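Home | What We Do | Towels & Linens | Prices | About | Contact

About Prevero

We fold laundry for a living, and we know how that sounds. Most people who find this page are wondering why anyone would pay for it. Fair enough. We wondered too.
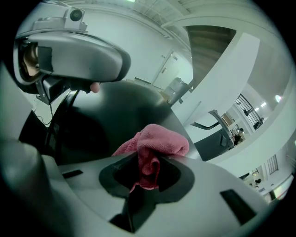 Prevero started as a wash-and-fold counter in Sketitz, in a space that used to sell carpet samples. There were 2 washers and a long table. The plan was to make money on the washing and treat the folding as an extra. After the first June we looked at the receipts and saw it was the other way around. People have a washer at home. What they don't have is any wish to stand over a heap of terry cloth at nine at night, matching corners.

So that's the work now: towels, washcloths, robes, bath mats, some sheets. We pick up, we wash if you want us to, we fold, we bring it back. We don't do dry cleaning or suits, and we don't do "fabric care consulting," whatever that is. A firm tried to sell us a course in it.

What we don't believe

We don't believe there is one right way to fold a towel. We've read the books. Thirds look good on an open shelf, halves fit a deep cupboard, and rolling is fine if you have a basket and don't mind that the bottom ones get squashed. Tell us what your shelf is like and we'll fold for that. If you have no opinion you'll get thirds.

We don't believe in fabric softener on towels, either. It leaves a coating, and a coated towel pushes water around your back. If you want softener we'll use it, it's your towel, but we'll ask you once if you're sure.

And we have doubts about most of what gets said for "hotel quality." We fold for two guesthouses, the Mak and the smaller Zaso down by the bus station, and their towels are ordinary towels that get shaken out before they're dried. Shake yours out. It costs nothing and it does more than the expensive powder.

How the pricing works

By the bag. We tried charging by weight and spent too much time arguing about damp. One bag holds almost 43 bath towels if you pack it hard, though please don't, the zippers go. Same-week return is normal. Next-day costs more and we're not always able to do it, so ask before you count on it.

Colors get washed together with like colors. New pinks and reds go by themselves the first few times no matter what the label promises, and we don't charge extra for that.

What we get wrong

Things go missing. Last year we logged 374 orders with a complaint or a question attached, and most were a washcloth that had ended up inside somebody's pillowcase. We found nearly all of them. The ones we didn't, we paid for. Our folds also come out uneven on old towels that have shrunk more along the trim than in the middle, and we haven't found a cure for that.

Visiting

The counter is open 6 days a week. Bring a bag, or borrow one of ours and return it eventually.

Page last changed 27 Dec 2025

Share this page (6)

We use cookies to remember your pickup area. Accept | Settings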